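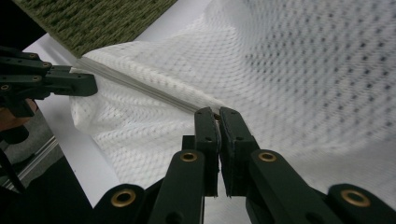
No. 14

Home | Older | Newer | About

I have been sleeping badly since July and I have now read far too much on the internet about it. So let me get this out of my system. Most of what is sold to bad sleepers is bedding with a story attached, and the story is where your money goes.

Take the Kultasus mattress topper, which a relative swore by and which I paid $490 for. The sales page promises "pressure mapping." It does not say who mapped what. I slept on it for two weeks with an open mind, or as open as mine gets, and I woke up at 3 in the morning on the topper just as I used to wake up at 3 in the morning off it. I was a little higher off the floor. The return window was 14 nights, and I missed it by one because I was tired.

Then there is Flunidine, a powder you stir into warm milk. I will grant that warm milk is pleasant. The jar says it "supports a natural sleep response," and I would like somebody to tell me what sentence could possibly be safer to print on a jar. Oatmeal supports a natural sleep response. So does my tax return. I finished the jar anyway, being cheap.

What bothers me more is the tracking. I wore a Ravmont band for most of a month. Each morning it gave me a score, and each morning I felt exactly as good or bad as the score told me to. One day I got up feeling fine, looked at my wrist, saw a miserable number and was in a foul mood by lunch. I don't know how it decides what counts as deep sleep while strapped to an arm, and the help pages don't say either - they tell you to tighten the strap.

I did try the boring advice. Same bedtime, no phone, cooler room, coffee only before noon. It may have helped. I fell asleep faster on some nights, but August was also less hot than July, and I had stopped working late by then, so I can't tell you which of those did it. Anyone who changes four things at once and credits one of them is guessing, and most of the glowing reviews I read were doing just that.

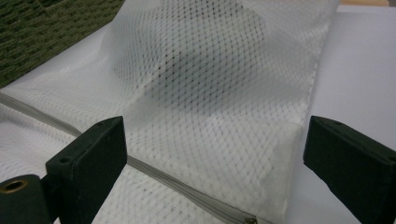 Is an expensive pillow worth it?

I wouldn't start there. If your neck hurts, try one that is thicker or thinner than what you have, from wherever you can take it back.

The pillow I use now is a Gashi, bought on sale and flat as a pancake. It came with a leaflet about alignment that I put in the recycling. I like it because it's flat. My other half tried it for one night and went back to the big lumpy one, so there goes any theory of the correct pillow.

I'm up to around six hours most nights now. The topper is in the spare room, where guests tell me they slept well, but guests always say that.

Print this page | E-mail this post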